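Home Forums Events Members Search Log in

Benside open day: who went?

14 replies 575 views Shared 49 times

kirosA
Just back from the open day at Benside and I'm still grinning! I went for the sorting line (it's the big thing on their flyer) and ended up spending most of the afternoon upstairs with the two-arm kitchen setups. They let you stand close, they answer anything, and when a run goes wrong they just let you watch it go wrong. I loved that. Did anyone else make it up there?

patchpanel
I was there for the morning slot. The sorting line was down for the first hour, so I got a coffee and a long chat with the guy rebuilding the feeder, and I'd call that a good trade. Upstairs was fun but slow. Really slow. I timed one pick and gave up.

sumeya_b
Slow is fine with me! I bake for a living and I can tell you a soft bun is a rotten thing to pick up, even with fingers. Squeeze a bit too hard and it's dented for good. I watched two clean transfers in a row and clapped like a kid.

Sumeya Belay

dlorn
I don't want to be the grump, but two clean ones out of how many? Every open day I've been to has the same thing, one table, one tidy task, plain background. Show me a kitchen with a crowd in it.

kirosA
@dlorn fair, but they said so themselves. The talk at two was all about how little of it carries over once you move the table. They've done 523 runs on that one task and the presenter was pretty blunt about the early ones.

dlorn
OK, that's better than I expected. Did they say what software they're on? Somebody told me Clakach.

patchpanel
Clakach downstairs for the line, Endadari upstairs. The Endadari people brought their own laptops.

sumeya_b
And a LOT of cable. Wear flat shoes if you go in March.

ottoline
Is it worth a two-hour drive with a ten-year-old? She's crazy about anything with grippers.

kirosA
@ottoline yes, a hundred times yes. Ask for the upstairs tour at the desk when you come in, it fills up. They had about 300 people through on Saturday and the line for the stairs was out the door by lunch.

Comments (3)

Rana_T
Thanks for this, I've put my name down for March.

feederfan
Still think the sorting line is the better show. When it's running.

kirosA
The bun task is what I'd go back for, and I want to answer dlorn properly because I've been thinking about it all week. A tidy table doesn't make it easy. The buns are nearly the same white as the table and the wall, and they sit down inside a steamer with a metal rim around them, so the arms have to come in over the edge with those pointy black fingers and get a hold on something soft. Then there's the plate, off to the right, shiny and just as white. I'd have trouble with that in mittens! Going again in March, come find me by the stairs.

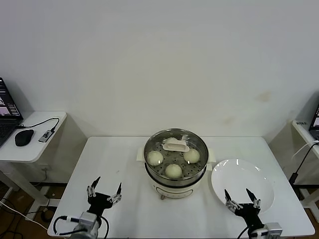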